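Quanto custa um robô?

Texto para leitores a partir dos 9 anos

Uma escola quer comprar um robô com um braço e uma garra para a sala de ciências. Quanto dinheiro precisa de juntar? A resposta mais rápida seria olhar para o preço na loja. Mas o preço da loja é só uma parte da conta.

Pensa numa bicicleta. Compras a bicicleta e depois faltam o capacete, a bomba de ar e o cadeado. Com um robô acontece o mesmo.

O que entra na conta

O robô: o braço, os motores e o computador que manda neles.
A garra: muitas vezes é vendida à parte. Há garras de dois dedos, garras com ventosas e outras.
As peças que se gastam: cabos, parafusos, borrachas.
A formação: alguém tem de aprender a ligar, a programar e a desligar o robô.
As reparações: convém guardar dinheiro para elas logo no início.

A esta lista com os preços ao lado chama-se orçamento.

Um exemplo com números

A loja Pavcombe vende uma garra chamada Ruron por 1328 euros. Cada par de dedos novos custa 100 euros. A escola Degefa acha que vai gastar quatro pares num ano. Quatro vezes 100 são 400. Somamos 1328 e 400 e ficamos a saber que a garra, no primeiro ano, custa 1728 euros. E ainda falta o braço!

Experimentar antes de comprar

Abrehet Worku faz planos de compras na empresa Bresska. Antes de encomendar um robô, ela pede para o ver trabalhar num simulador. Um simulador é um programa de computador que desenha uma sala e põe lá dentro um robô feito também no computador. Se a garra bater numa parede do simulador, não se parte nada e não se paga nada.

«Gosto de saber se o robô cabe no sítio e se a garra abre o suficiente», explica Abrehet. «Se não servir, procuro outro modelo e mudo o orçamento.»

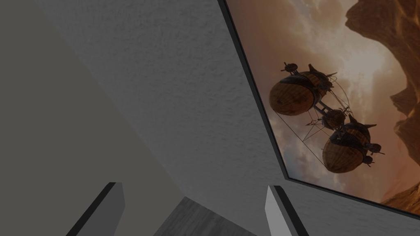
Página 4

Os dois dedos da mão esquerda do robô estão abertos, virados para cima. A parede clara, com pequenos altos, e o quadro do dirigível foram desenhados no computador, tal como a garra.

O simulador também pode custar dinheiro. Alguns são grátis, outros pagam-se todos os anos. Por isso, também entra na lista.

Faz tu um orçamento

Escolhe uma máquina que gostavas de ter em casa. Escreve o preço dela numa folha. Por baixo, escreve tudo o que vai ser preciso no primeiro ano e pede a um adulto que te ajude a procurar os preços. Soma tudo.

Palavras novas

Orçamento: conta que se faz antes de gastar.
Garra: a parte do robô que agarra objetos.
Simulador: programa que imita uma coisa real.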